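Skanby two-arm build: assembly and set-up guide
Section 7. Fitting the grippers and first reach test
Revised 21 March 2021

This section covers mounting the two grippers, routing their leads, setting the open and closed positions, and the first supervised reach into a container. Complete section 6 (arm homing) before you start. Both arms must hold their home position with the motors on and must drop freely with the motors off.

Parts needed
Two-finger gripper, left and right
Printed mounting bracket, one per arm
Gripper lead with moulded connector, one per arm
M3 screws, 8 mm and 12 mm
Wrist camera module and bracket
Kioko controller board, flashed as described in section 3

CAUTION: Switch off the motor supply and wait for the lamp on the Kioko board to go out before plugging or unplugging any gripper lead. Connecting a lead with the supply on can destroy the driver for that channel.

7.1 Mounting the grippers

1. Support the arm under the forearm with a block or a folded towel.
2. Offer the printed bracket up to the wrist plate. The chamfered side faces the arm.
3. Fit the 8 mm screws finger tight, then tighten them in a cross pattern. Stop when the bracket no longer shifts by hand. The printed holes strip easily.
4. Place the gripper body on the bracket and fit the 12 mm screws.
5. Close the fingers by hand and check that the tips meet. If one tip sits ahead of the other, slacken the finger screws, bring the tips level and tighten again.
6. Repeat for the other arm.

NOTE: Brackets may be printed in any colour. Different colours left and right make it easier to tell the arms apart in recorded footage. Print at 42 per cent infill or higher. Lighter prints flex at the screw bosses.

7.2 Routing the leads

1. Push the gripper lead fully home. The latch clicks.
2. Run the lead down the arm and leave a loop at each joint large enough for full travel.
3. Run the camera lead separately from the gripper lead as far as the elbow, then tie the two together.
4. Move each joint by hand from stop to stop. No lead should go tight or pass between moving parts.

CAUTION: Do not tie leads to the curved metal bracket. It moves against the arm segment and will cut through the insulation.

7.3 Setting open and closed positions

1. Switch on the motor supply.
2. In the Deltum panel, select Gripper, then Left.
3. Press Release and open the fingers by hand to the stop. Back off slightly. Press Store open.
4. Close the fingers until they touch. Press Store closed.
5. Set the force limit to 2. Leave it there until section 9.
6. Repeat for Right.
7. Press Cycle. Each gripper opens and closes 3 times. Listen for clicking at the end of travel – this means a stored position is beyond the stop and must be set again.

If the panel shows a position fault, check the connector first. A half-latched plug gives the same fault as a stripped gear.

7.4 First reach test

The first reach is made into a soft load. Cloth yields if the height is set wrongly, whereas a box base or table top will bend a finger. Use a container with rounded corners and a rim lower than the elbow, filled with old clothes. The Ikex stand described in section 2 must be bolted down, or its castors locked, before either arm moves.

1. Place the container in front of the stand, within reach of both arms.
2. Set the speed to Slow.
3. Keep one hand on the stop button throughout.
4. Jog the left arm until its gripper is over the near side of the container.
5. Lower in single steps until one finger touches the cloth, then stop.
6. Read the height in the Deltum panel and enter it as Contact height.
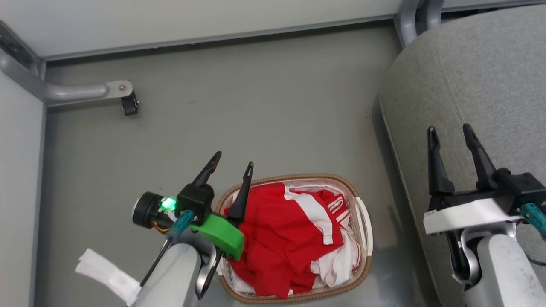
Contact height is taken at the first finger to touch, and the value is valid only for the load it was measured on. Refill the container and the measurement must be repeated. On the left arm, one fingertip is down in the basket and pressing on the red and white clothing, and this is as deep as the finger should go at this stage. The right gripper stays open and upright, away from the load, while the left is being set. Check also that the lead at the wrist still has slack with the arm extended.

7. Raise the left arm clear of the rim before making any sideways move. A finger dragged across a woven rim will catch.
8. Return the left arm to home and repeat steps 4 to 6 with the right arm.
9. Compare the two contact heights. A difference of more than 7 mm on the same load means that one arm has not homed correctly. Return to section 6.

NOTE: Do not attempt to grasp during this test. Closing the fingers on cloth before the force limit has been calibrated can stall the motor.

7.5 Before leaving the machine

Send both arms home, switch off the motor supply, then switch off the Kioko board. Write both contact heights on the record sheet at the back of this guide. They will be needed in section 8.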